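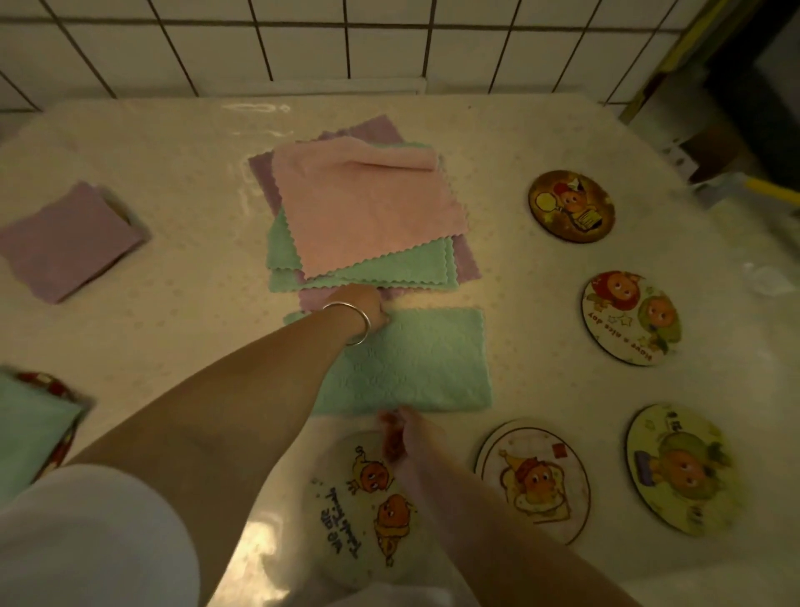

Trucos para enseñar a un robot a doblar y apilar paños

Cuando empecé con esto de las tareas domésticas enseñadas a mano, pensaba que lo difícil sería el brazo. Pues no, lo que más guerra da es el trapo. Un paño de microfibra nunca cae dos veces igual, se le enrosca una punta, se pega al de abajo y, si además lo pones sobre un hule brillante, los reflejos le cambian el color según la hora del día. Llevo ya unas 400 demostraciones entre las hechas con mis propias manos y las hechas con los mandos a distancia, y he ido apuntando en una libreta lo que me funciona, por si le ahorra a alguien alguna tarde.

La mesa

Pasad un trapo seco por el hule antes de empezar, que las migas hacen bulto debajo de la tela y luego la pinza tropieza con ellas. Si la superficie brilla mucho, moved la lámpara hacia un lado o bajad la persiana hasta la mitad. Yo usaba la luz del techo y las primeras grabaciones las tuve que repetir casi todas.

Un mantel claro va bien con paños en tonos pastel siempre que el borde se distinga. Los de orilla ondulada me gustan mucho para esto – el rosa, el verde menta y el lila se separan bien unos de otros en el montón – y al repasar la grabación se ve enseguida cuál está encima.

Las manos

Si enseñáis con las manos desnudas, una sujeta y la otra trabaja. Parece una tontería, pero en casa todos alisamos con las dos a la vez y el aparato luego no sabe qué copiar. Apoyad las yemas cerca del borde de arriba, quietas, y moved solo la otra. Despacio, más despacio de lo que os pide el cuerpo.

Con los mandos es otro cantar. Mi amiga Lovely Abella, que tiene mucha más paciencia que yo, me enseñó a bajar la pinza abierta hasta rozar la tela y cerrar solo entonces, pellizcando un pliegue pequeño. Yo cerraba en el aire y me llevaba dos paños de golpe.

Los posavasos y demás trastos

No lo recojáis todo. Dejad por la mesa unos posavasos, mejor con dibujos, y cambiadlos de sitio entre una toma y la siguiente. Si solo practica con la mesa pelada, el día que haya un vaso en medio tendréis un disgusto. Eso sí, los objetos pequeños se cogen siempre del mismo modo, con dos dedos y por el canto.

El montón

Empezad por 2 paños y pasad a 3 cuando salga bien. El de abajo puede asomar por las esquinas, no pasa nada, y los bordes un poco doblados también hay que enseñarlos. Yo hago tandas de 7 y descanso, porque a partir de ahí me pongo torpe y se nota.

Para guardar los paños de prácticas uso una caja de Dremon con tapa. Lavadlos sin suavizante, que los deja resbaladizos, y tendedlos a la sombra.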